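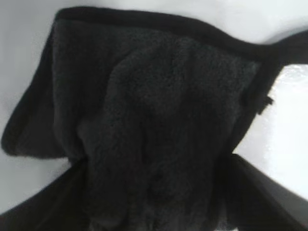
Slide 1: Title and hello

Thank the organizers. Say who I am: Kaiwen Hou, linen and housekeeping manager at the Grerkholm, 47 rooms, open all year. Before that, nine years in hospital laundry.

The talk is on towels that stop drying people. It's for anyone who buys, washes or hands out towels. Questions at the end, but stop me if a term is new.

Slide 2: The complaint

Read the guest comment aloud: "Lovely thick towels. They push the water around."

We got that comment in different words all through one spring. The towels were nearly new. They looked good on the rail and felt soft on the shelf. My first thought was that we had bought badly, and I called the supplier, Teixeira, to say so. They asked what we were washing with. I didn't have a good answer, so I had to go and find out.

Pause here. Ask who in the room can name the dose their machines are set to. Don't pick on anyone.

Slide 3: How a terry towel works

Keep this short. A terry towel has a ground weave and loops standing up from it. The loops are the pile. Water goes into the cotton fiber itself and also sits in the gaps between loops. Anything that coats the fiber slows the first part down. Anything that flattens or glues the loops spoils the second.

Weight is given in grams per square meter. Ours are 500. A heavier towel can hold more water, but it takes longer to dry and costs more to run. A light one in good condition will beat a heavy one that is coated.

The flat band near the end of many towels has no loops. It doesn't absorb much and it often shrinks at a different rate from the rest, and that is where the puckering comes from. If you're choosing between two towels, wash both several times and look at the band.

Slide 4: What was on ours

Two things: fabric softener and leftover detergent.

Softener works by leaving a thin layer on the fiber. The layer is what feels soft. It also makes cotton slower to take up water. We were using it in every load, at the dose for sheets.

The detergent was a dosing problem. Somebody had turned up the pump during a bad week with sunscreen stains and it was never turned back down. The rinse couldn't clear it. We also have hard water, so there was some mineral in there too, and that makes towels stiff, and when towels are stiff people add more softener. Point at the loop on the slide. This is the part of the talk I most want them to remember.

Slide 5: The drop test

Demo. Need: one old towel, one stripped towel, a dropper, a glass of water, the document camera. Check the camera before the session.

Lay both flat. One drop on each from the same height. On a clean towel the drop goes in almost at once. On a coated one it sits up as a bead. Count out loud.

Say clearly that this is a rough test. It won't tell you what the coating is. It is good for comparing a towel with itself before and after you change something. Test in the middle and near a hem, because they can differ.

If the demo fails, go to the backup slide and carry on.

Slide 6: What we did

Go through in order:

Stopped softener on all towels. Kept it for nothing else either, in the end, but that was a separate decision.

Had the pumps reset. The engineer took half a morning.

Ran the whole stock through hot washes with no product at all until the rinse water stopped foaming. For most towels that took two washes, for a few it took four.

Added a water softening unit ahead of the machines. We looked at Zeteck and Cetex and had a quote from each. I won't recommend one over the other. Ask for a quote based on your own water test, and ask what the salt will cost in a year.

Cut the load size. A drum that is packed tight doesn't rinse.

If anyone asks about vinegar: some people use it at home for mineral build-up. We don't, because of the rubber seals and because it must never meet chlorine bleach. Be firm on the bleach point.

Slide 7: Drying

Most of the damage I see now is from drying. Cotton that is dried past dry gets brittle, and you find the result in the lint filter. We brought the cycle down and took towels out when they still felt slightly cool at the hem. Shake each one before it goes in and again before folding. It lifts the pile.

Clean the filter after each load. I know everybody says it. Our filters were being done once a shift.

Line drying is fine for absorbency. It feels rougher because the loops dry in one position. Ten minutes in a warm dryer at the end fixes most of that.

Slide 8: Dark towels

People always ask, so there is a slide. We use dark gray at the pool and white in the rooms.

Wash dark ones alone for the first few washes. They shed, and the lint shows on everything. Keep chlorine bleach away from them entirely. Face creams with benzoyl peroxide will leave orange or pale spots on dark cotton and those can't be washed out, the dye is gone. Some hotels put out a separate black makeup cloth. We do, and we lose fewer face towels.

Dark towels also hide soil, so don't let staff sort by eye. They go in after every use.

Slide 9: When to retire a towel

A towel can rinse clean, pass the drop test and still be finished. Look for thin patches you can see light through, hems coming away, and pulled loops. A pulled loop can be snipped level with scissors. Don't tug it.

We write the month of purchase on the label in laundry pen. April stock gets checked together, and so on. Out of the last 200 we checked, 40 came out of guest use. Most went to the animal shelter and the rest became rags.

Slide 10: What changed

The comments about towels stopped, more or less. We buy less detergent. Drying takes less time - my colleague Teodora Matić runs the laundry floor and has the cycle sheets with her if anyone wants to see them afterward.

The towels do feel less silky on the shelf. A few guests have said so, and I tell them to try one after a shower.

Questions

Handout is by the door. It has the drop test on one side and the dryer notes on the other.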